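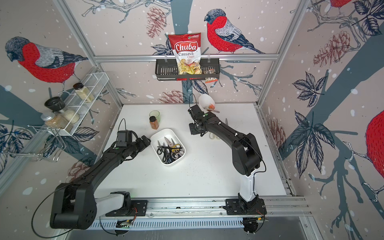
Any method looks good over 25 trials, the second reviewer wrote, and the authors should run it until it stops looking good and then tell us where that was.

I read it standing up in the kitchen at work in Zalex, with my coat on. I read it again at my desk, and by then my co-author had read it too and had gone down to the lab without saying anything. I found her changing the battery in the door lock, a job that had been waiting since spring.

"He's right," she said.

"We don't know it's a he."

"They're right, then."

The paper was about Lema. Lema was what we called the method, after the street my co-author grew up on, because all the short names that meant something had been taken. The idea was simple enough to explain to my father. You show two arms how to do a job by driving them through it by hand, many times over. Most people then throw out the bad runs, where the grip slips or the person driving loses patience. We kept them. We marked the moment each one went wrong and trained the arms to recognize that moment and back up to the one before it.

The job was scissors. Take a pair out of a packed tray, lay it on the table, blades away from the arms, go back for the next. Scissors are a bad thing to pick up. The handles lock through each other, and you pull one and get two. We had 1687 demonstrations, and I had driven more than half of them. For a month I couldn't open a drawer at home without planning how to approach it.

My father asked what happened if it backed up and went wrong again.

"Then it backs up again," I said.

"And then?"

I told him we had a limit on that. We didn't, at the time. I put one in the next morning.

Over 25 trials Lema had done very well. We had a bar chart. The bar for our method was blue and the bar for the usual method was gray and a lot shorter, and I had spent an afternoon choosing the blue.

"How many do you want to run?" my co-author asked.

I said a hundred. She said 300. She had the battery cover in her teeth, so I had to ask her to say it again.

We couldn't do it in Zalex. Our time on the arms was finished and another group had the schedule through the winter. Sunimico, which paid for part of the project, had a cell at its site in Grarnero and said we could have it at night. It was four hours by train. We packed the laptop and the two drives, and my co-author brought a pillow.
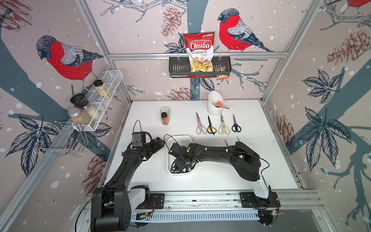 GRARNERO, November

The night man at the gate wrote our badge numbers in a book and asked whether we wanted the heating on. We said yes. It came on at two in the morning.

We had agreed on rules in the train. No stopping a trial early. No fixing the code between trials, even for something stupid. Whoever was not resetting the table would write the result down before either of us spoke about it. She reset and I wrote. After three hours we traded.

The early trials went the way the blue bar said they would. The right arm went into the bin, came out with a pair, set it down by the last one, and went back. When it caught two handles it opened, rose a little, and tried from the side. I had seen it do that many times and still leaned forward.

On the second night it started to fail in a way I hadn't seen. It would get a clean grip, a good one, and then let go and back up. It did this until it reached the limit and quit. I wrote "fail" and the trial number. My co-author put her hand flat on the glass of the control room window and left it there.

"It thinks it's going wrong," she said.

"It isn't, though."

"It thinks it is."

I wanted to look at the logs right then. She reminded me about the rules. I said the rules were for the code and that looking wasn't fixing. She said that if I looked I would want to fix it, and she handed me the clipboard.

We finished the fourth night at a quarter past five. The rate for all of it was 79 percent. The usual method, which we ran on the nights after, came out lower, but you would have needed the chart to tell you so. Nearly all our failures were of the one kind, a good grip given up.

She slept in the train with the pillow against the window. I opened the logs. I found the moment quickly. In the demonstrations I had driven, late in the day, there was often a pause just after the grip, where I had sat back or looked at the clock. Some of those runs had gone on to fail. I had marked the pause as the place where they went wrong.

None of hers had it.

I closed the laptop before Zalex and wrote the first line of our answer to the second reviewer on the back of my ticket. It said that we thanked them for the suggestion and that it had stopped looking good on the second night. When she woke up I gave it to her. She crossed out "looking" and wrote "being," then changed it back, and asked if I had any more of the crackers.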